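MEDIA RELEASE
For immediate use

Kernard opens the doors on its new community pattern library in Iltirdale

I'll say up front that I have never written a press release before, so if you are a journalist and you were hoping for the sort with a snappy bit at the top that you can paste straight in, here is my best go: Kernard, the little sewing and mending shop on the corner in Iltirdale, is opening a lending library of dressmaking patterns in April, and anybody in the district can borrow from it for free. There you are. The rest of this is me being excited, so please keep reading if you have a cup of tea handy.

I started Kernard when I was mostly taking up school trousers and putting zips back into jackets. I still do plenty of that (bring me your jackets, winter is coming and you know that zip is dodgy). But over the years people kept turning up at the counter with a different sort of thing. A shopping bag, usually, sometimes a biscuit tin, once a whole suitcase with a broken handle. Inside would be sewing patterns that had belonged to a mum or an aunty or a neighbour, and the person carrying them would say they couldn't bear to put them in the recycling, and could I find them a home?

I could never say no. I put them in the back room. Then I put them under the cutting table, and then in the hallway, and then in my own spare bedroom, where my sister now refuses to sleep when she visits. When I finally sat down to catalogue them properly there were 700 patterns, and that's after I took out the doubles and the ones the silverfish had got to first.

They are wonderful. There are children's pyjamas and wedding dresses, aprons, bathers, a man's safari suit that I dearly hope somebody makes, and a great many skirts. There are bridesmaids' dresses with sleeves you could lose a cat in. Plenty of them have notes pencilled on the envelope in the handwriting of whoever used them last, such as "add an inch for Mum" or "never again". I have kept every one of those notes exactly as they came.

So that is what the library is for. From April you'll be able to come in, flick through the drawers, choose a pattern and take it home for six weeks. You don't have to buy fabric from me. You don't have to buy anything from me at all, although I won't chase you out if you do. You need a library card, and the card is free, and it takes as long to fill out as it takes me to find a pen.

How the borrowing works

You can have 2 patterns out at a time. If you haven't finished by the end of the six weeks, ring up and I'll put it down for another six, as long as there isn't a person waiting. There are no fines. I thought about fines for all of one afternoon and decided I would hate collecting them.

The one thing I do ask is that you don't cut the original. Trace it. I know, I know, tracing is the boring bit, and I spent my own twenties cutting straight into the tissue and then wailing when I needed the next size up. But some of these are older than I am and there won't be any more of them. Every borrower gets a roll of tracing paper to start them off, and if you have never traced a pattern before I will happily show you at the counter while the kettle boils.

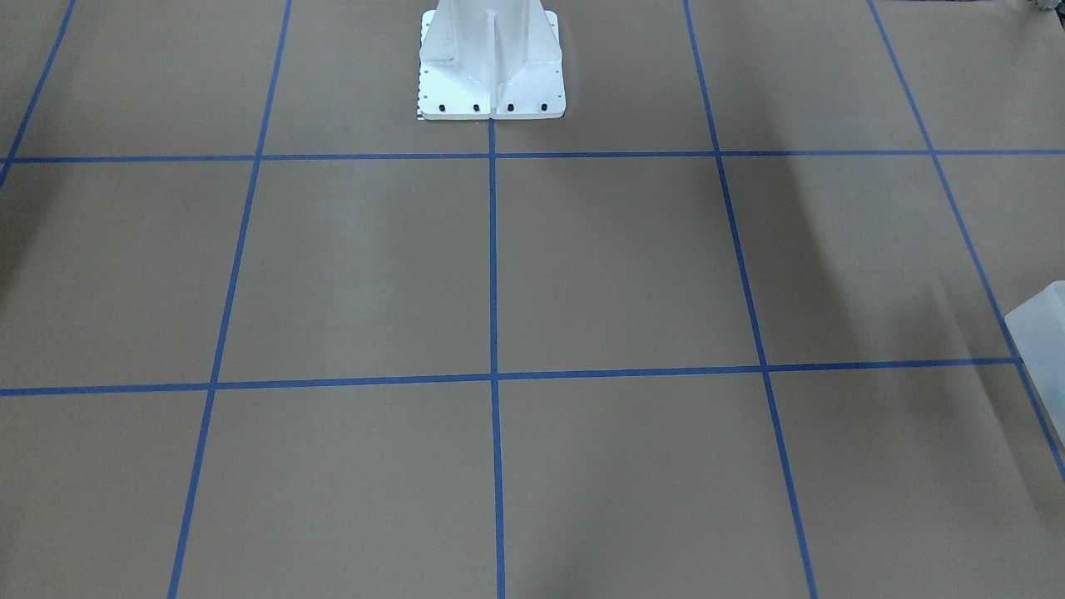
Old pattern sizes are the other thing I should mention before somebody gets a nasty shock. A size 14 in an old envelope is nothing like a size 14 on the rack today. It will be smaller, often by a lot, and it has nothing to do with you or your lunch. Go by the measurements on the back of the envelope and ignore the number on the front altogether. I've written the bust, waist and hip in centimetres on a card tucked into each one, because plenty of them are in inches and I got sick of doing the sum with customers waiting.

The drawers themselves deserve a word. They came from Plaretti, the old hardware shop, which closed its doors a while back after being part of the main street for as long as anyone could remember. Most people my age in Iltirdale bought their first hammer there. The family were kind enough to let me have the big bank of drawers that used to hold screws and hinges, and it has 46 drawers, each of them just wide enough for a row of envelopes standing on end. I couldn't have measured up anything better if I'd tried. A few still have the old labels on the front, so the toddlers' clothes currently live in "Brass Hooks" and I have no plans to change it.

Getting it here was a day I'd sooner not repeat. It weighs as much as a small hippo, and it had to come in through the back lane, up the step and around the corner by the sink. There was a bit of language. There is also a new dent in my door frame, and I've grown rather fond of it.

Where the money came from

I want to be open about this, as people have been asking. The library cost 3,000 dollars to set up. That covers archival sleeves for the fragile ones, the cards, the tracing paper, a dehumidifier (our building is lovely but it does get damp down the creek side) and some decent lights so you can read the tiny print on the instruction sheets. Half came out of the shop and the other half came from a run of mending nights we held over the cooler months, where you could drop in with a holey jumper and a gold coin and go home with the jumper fixed.

Those mending nights are part of the reason I'm so keen on all this. I'd expected the same handful of regulars who always come. We did get them, bless them, and they brought slice. But we also got teenagers with op-shop jeans, and a couple who had been given a sewing machine as a wedding present and had been too scared to take it out of the box, and a fellow off one of the farms who wanted to learn how to patch canvas and was better at it than me by the end of the night. People are hungry to make things. They want somewhere to start, and they don't want to feel silly asking.

So we'll be keeping a sewing table going alongside the library. It runs from 6 pm until whenever I start yawning, once a fortnight, and there are machines here if you don't have one. I'm calling it the Trujillo Table, after the Trujillo coat, which was the first proper garment I ever made. It was a swing coat out of a pattern somebody had already used to within an inch of its life, and Trujillo was the name stamped across the front of the envelope. I chose mustard wool. I put one sleeve in back to front and wore it for two winters before anyone said a word. That pattern is in the collection, in the drawer marked "Cup Hooks", and it's yours to borrow if you treat it gently.

What I'm still looking for

Patterns for bigger bodies, please! It's the biggest gap in the drawers and it bothers me. Old collections lean heavily towards small sizes, partly because the useful sizes got worn out and thrown away. If you have any at all, in any state, I would love to see them. I can mend tissue. I've become quite good at it.

I'd also be glad of men's patterns other than the safari suit, anything for babies, and costume patterns, as the school play comes around every year and catches every parent by surprise. Knitting patterns I will have to turn down for now. I simply have nowhere to put them, and my sister has been firm about the spare room.

If you are bringing a box in, have a quick look through it first for letters and photos. They get tucked into the envelopes and forgotten. I've found shopping lists, a lock of baby hair and a very frank letter about somebody's brother-in-law, and I have done my best to get each of them back where it belonged (the letter took some tact).

Coming along to the opening

We're having an afternoon tea to open the library in April, from 2 pm, and the date will be up in the shop window as soon as the electrician has finished with the lights. Everyone is welcome, kids too. There'll be scones and a big pot of tea, and anyone who wants to can wear something they have made themselves. Wonky hems are encouraged. I'll be in the mustard coat if the weather lets me, and if it's a warm one I'll be in the mustard coat anyway and complaining about it.

There is a ramp at the back off the lane, and the aisles between the tables are wide enough for a wheelchair or a double pram. Parking is easiest down by the oval. If it's hard for you to get into town at all, ring me, and we'll sort something out. I've already promised to post a few patterns up the valley to people who don't drive any more, and I'm happy to do more of that.

For the media: you're very welcome to drop in for photos or a chat before the opening. Mornings are best, before 11 am, when the light comes in the front windows and I've usually still got my hair in order. I can put you in touch with some of the people who gave patterns, if they're happy to talk, and several of them have much better stories than mine. Ask at the counter, or leave a note under the door if we're shut.

Released by the owner of Kernard, Iltirdale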